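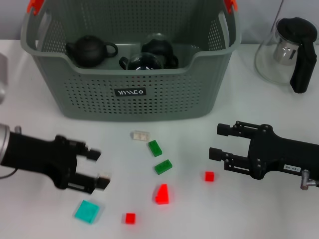
Skastley swap shop puts a limit on teapots

SKASTLEY, 30th October. The town swap shop on Cirkier Street will stop taking teapots without lids, and will cap the ones that have them at 2 per household per visit, under rules approved by the town council after a discussion that ran longer than the one on the water main.

The shop, which lets residents leave household goods and take others home for free, opened in July. It was meant to keep useful things out of the landfill, and it has. It has also given Skastley a clear picture of what its residents own and do not want, and a great deal of it pours.

"People get them as gifts," said Shanthi Dewan, who runs the shop. "Then they come here, and somebody picks one up as a gift."

Dewan told the council that teapots had spread from their own shelf to the one for picture frames, and from there to the children's books. One household dropped off 13 in a single morning and left with a waffle iron. She asked for the limit to start right away. Council members asked whether a coffee pot would count as a teapot, and agreed after 74 minutes that it would not.

The new rules also cover fondue sets (one per visit), bread machines (must include the paddle) and exercise bikes (no).

Not everyone is pleased. Mabli Beddoe of Helmy Road, who spoke for the opposition and was most of it, said a lid can always be found if a person is willing to wait. She has been waiting for one since the shop opened and said she was in no hurry.

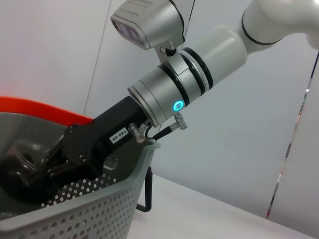 A gray perforated basket in use in Skastley.

Some 156 households have signed up for swap shop cards, which are free and must be shown at the door. The council turned down a plan to link the cards to a record of past donations, saying it did not wish to know.

Leftover items will go to the thrift store in Prerkell, which agreed to take them before the teapots were mentioned. A Prerkell store clerk said the deal still stands, but asked that future deliveries be made during business hours and not left by the back door.

The limit takes effect at the shop's next opening. Cups and saucers are not affected for now.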